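On the Keeping of a Small Table

The matter of the folding table has now been raised by enough visitors that a written account seems appropriate. This post sets out how the table came to be used for daily meals in this household, what is kept on it, and what has been moved elsewhere. Readers who came for the continuation of the Trilitthorpe walking notes will find them next month.

The apartment on the Havlíček side of the canal was rented with no dining furniture. The previous arrangement, a heavy oak table inherited from the author's aunt, measured 59 inches along its longer side and could not be turned on the stairs. It was placed with a cousin, where it remains in good use. For the first weeks all meals were taken at the kitchen counter, standing, and this was found to be unsatisfactory in every respect. Soup in particular does not suit a counter.

A replacement was obtained from Ondska, a secondhand furniture dealer two streets away, for the sum of 26 dollars. The dealer had three folding tables at that time. The first had a loose leg. The second was sound but white, and the author has owned white tables before and does not intend to own another. The third was purchased and carried home on foot, with one stop at the bridge.

It should be stated that the table was intended as a temporary measure. A proper one was to be ordered from Skiltach in the spring, and a deposit was considered. The catalog price of the smallest suitable model, before delivery, began at a figure that included the number 99 in the usual way, and the order was postponed. It has since been postponed again.

In the meantime certain rules have been adopted. Mail is not to be placed on the table. Keys are not to be placed on the table. Work may be done there in the morning but must be cleared by noon, including pens. These rules are observed with moderate success, the exception being mail, which continues to arrive and must go somewhere.

The dishes were reduced at the time of the move. A full service had been in storage for 20 years and had been used on perhaps four occasions, two of them funerals. It was given away without ceremony. The metal dishes kept in its place can be stacked in one hand and have survived every fall onto the kitchen tile.
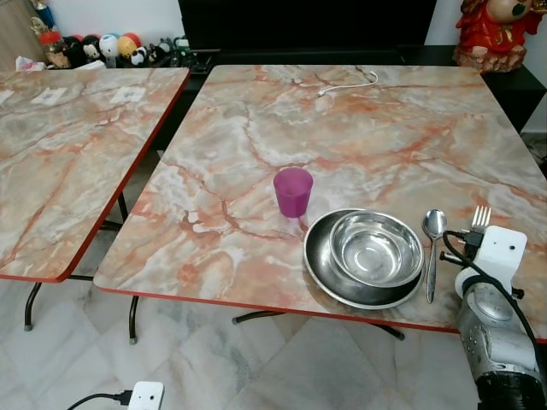

Setting the table for one person is a shorter task than most household manuals allow. A plate, a bowl, and a cup are sufficient for nearly any meal served here, with the spoon and fork put down to the right of the plate. The bowl is stood inside the plate, as both are stainless steel and the plate's raised rim is useful when the contents are lentils. The magenta cup is plastic and is the only bright item in the set. The rule on clearing the table does not yet extend to charging cables, and a white one may be noted toward the back; an amendment is under consideration.

The marble pattern has also attracted comment. Opinion among guests is divided, with one party finding the salmon color cheerful and the other declining to elaborate. The author was at first of the second party. After a winter of breakfasts the pattern has become agreeable, and it conceals crumbs to a degree that the oak never did.

Correspondence regarding folding tables, and in particular the treatment of stiff hinges, is welcome at the usual address. The author has so far tried candle wax and would be glad to hear of something better.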